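Drolby tabletop set, wiping and clearing subset
README, last edited 8/8/22
Maintained by Narendra Rathore

What is in the folder

125 episodes of small jobs done on a paper-covered table: picking up a bottle, putting things in a box, dealing with marks on a white sheet. Each episode has its video, a one-line task label and a notes field. The notes field is blank more often than I would like.

Read this before you trust the labels

The task labels were written from a plan, ahead of the work. Kanchan Bisht went through them in June and fixed the ones that were plainly wrong. What remains is mostly fine for "bottle" and "box". I would be careful with anything labeled "clean".

"Clean" in particular covers two different things in the label file: wiping was attempted, or the sheet ended up white. The first can be checked by watching. The second depends on who is looking and how good the light is. The Stilon release of the same set reports a success column for these episodes. I have left it out, as I could not work out what rule was used to fill it in.

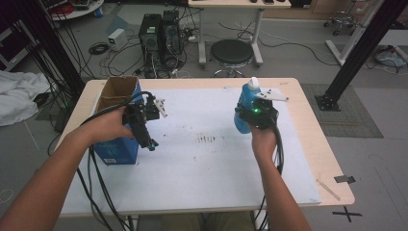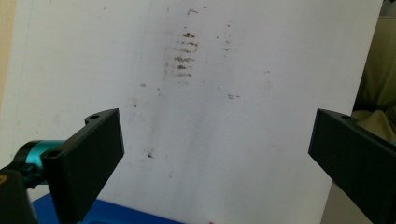
Marks on the sheet, with the table and close up.

Stains are the weakest part of this set. We have no record of what made them or how long they sat, and no color reference to compare one sheet with the next. A brown patch made of short streaks in stacked bands, with stray specks well away from it, could fairly be called one stain or several, and our labels say "stain" either way. If your method needs a count or an area, redo the annotation yourself. Faint gray haze at the ends of streaks has no agreed treatment here. Kanchan counts it as stain, I tend to leave it out, and the masks in the Nautiyal folder follow neither of us consistently.

Known problems

- Paper is described as "white" throughout. Shading on it varies, and simple thresholds will pick up shadow as dirt.
- Bottles are labeled by color only. Size and contents are missing.
- 3 episodes have labels that Kanchan and I still disagree on. They are flagged "open".
- 2 files have the wrong task name in the index. The name inside the file is the right one.

Use

Fine for looking at how people handle small objects on a table. I would not use it to claim that one wiping method beats another, and the Stustum comparison table that does so should be read with that in mind.

Corrections go to Narendra, with the episode number and what you think the label should say.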